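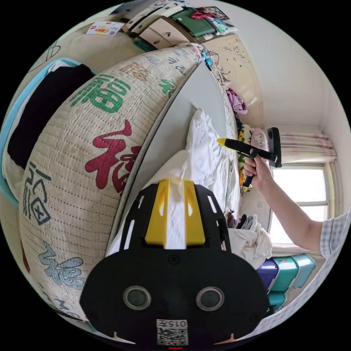
Restoring yellowed white bed linen with an oxygen soak

Written by Efua Frimpong. Checked for the July update by Javiera Ojeda.

Yellowing in stored white linen usually comes from body oils and detergent residue left in the weave, which oxidise slowly in the cupboard. A normal wash cycle will not shift much of it once it has set. A long soak in sodium percarbonate will, provided the fabric is cotton or linen and the water is warm enough to activate the powder.

Do not use this method on silk, wool, or anything with a rubberised backing. Check the care label for a bleaching symbol. An empty triangle means any bleach is acceptable. A triangle with two diagonal lines inside means oxygen bleach only, and the method is still suitable. A crossed triangle means stop.

What you need

A plastic tub or laundry trough that holds 50 litres
200 g of sodium percarbonate, unscented
Kitchen scales
A thermometer
Rubber gloves
A long plastic spoon or length of dowel
White vinegar (optional, for the rinse)

The dose works out at 4 g per litre. Packaged oxygen bleaches are weaker than the plain powder and vary between brands. With Trandley, for example, we follow the rate on the tub and do not convert. If you have a smaller trough, reduce the water and powder together.

Step 1. Sort and inspect

Separate flat sheets, pillowcases and smaller cloths. Remove anything with coloured trim or embroidery and test it on its own, on an inside seam, for half an hour. Look for rust spots (small, orange, hard-edged). Percarbonate does not remove rust, and iron can speed up the reaction enough to weaken the fibre at that point. Treat rust first with an oxalic acid cleaner, following its label, and rinse thoroughly.
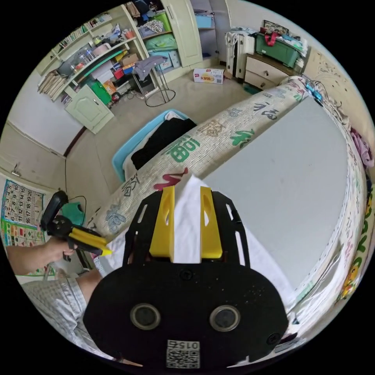 White cloth, draped forward.

Step 2. Pre-wash

Run a short warm wash with no fabric softener. Softener leaves a film that slows the soak. Very old linen that has been folded for years should be opened out and refolded along different lines before it goes into the machine, as the original creases are the weakest part of the cloth.

Step 3. Mix the soak

Fill the tub with water at 50 degrees. Put on gloves, add the powder and stir until no grains are visible on the bottom. Never mix it with chlorine bleach or vinegar, and never store the made-up solution in a closed container. It gives off oxygen and the container can burst.

Step 4. Soak

Lower the linen in one piece at a time and push it under. Trapped air will lift sections out of the solution and leave a tide mark. Turn the load every hour for the first three hours, then leave it for another three. The water may go the colour of weak tea.

My test load was a Hodžić flat sheet, 394 g dry, with a yellow band along the top hem. The band was faint after one soak and gone after the second. A fresh batch of solution is needed each time.

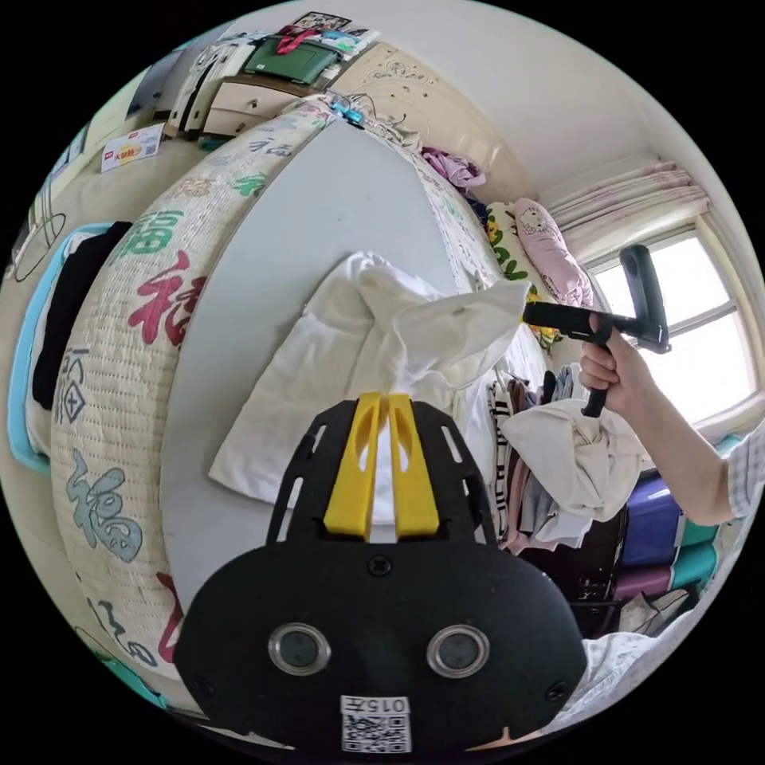
Step 5. Rinse and wash

Drain the tub, rinse twice in cool water, then put the load through a full wash with your usual detergent. If your water is hard, add half a cup of white vinegar to the final rinse. By this stage the percarbonate has been rinsed out and the two will not meet.

Step 6. Dry

Line dry in sun where possible. Peg sheets by the hem, with the fold over the line, so the weight is spread. If you use a dryer, choose a low setting and take the load out while the hems are still slightly damp.

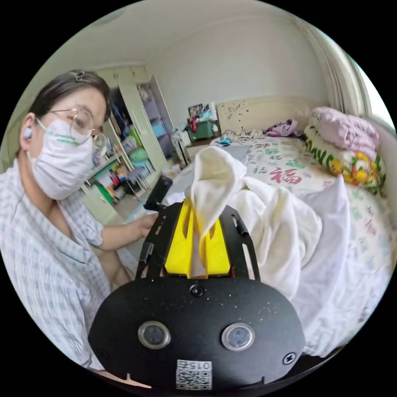 Iron from the wrong side, hems first. Any remaining yellow patch will darken under a hot iron, so check the piece in daylight before ironing and soak it again if required. A heavy weave takes longer to dry through than it appears to. The Drollinora bedspread I keep for guests is rated at 315 gsm and needs a second day indoors on an airer.

Storage

Store linen clean, fully dry and unstarched. Line timber shelves with acid-free tissue or a washed cotton sheet, as raw timber will stain white cloth. Avoid plastic tubs with tight lids. Refold twice a year.

Troubleshooting

No change after six hours: the water was too cool or the powder was stale. Put a spoonful in a cup of hot water. It should fizz steadily.

Grey cast: detergent build-up or hard water. Repeat the vinegar rinse before trying another soak.

Stiff or scratchy feel: incomplete rinsing. Run a rinse-only cycle. Javiera found that her Fastov front loader needed two.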